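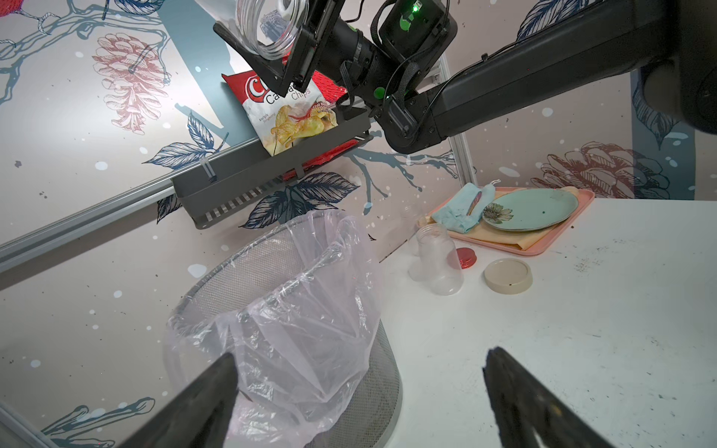
Scanner lid open message won't clear on Miettinen 61

Asked by Olga Soler, January 20, 2023

My all-in-one prints fine from the laptop, but when I try to copy or scan it says the lid is open. The lid is down all the way. I turned it off and on twice and got the same message. Is there a setting for this?

2 answers

Preltberg
No setting that I know of. There is a small plastic tab on the underside of the lid, near the left hinge, and it pushes into a slot next to the glass. Turn the printer off, unplug it, and look in the slot with a flashlight. Mine had a staple in it. I got it out with tweezers, plugged the printer back in and waited for the home screen — the message was gone. If the tab is snapped off you need a new lid.

kusolham19
had the same thing on an older one. try pressing down on the left corner while it scans, worked for me most of the time

Comment from Olga Soler
The tab is there but bent. Pressing on the corner works for now. Does anyone know if the lid from the 5 series fits?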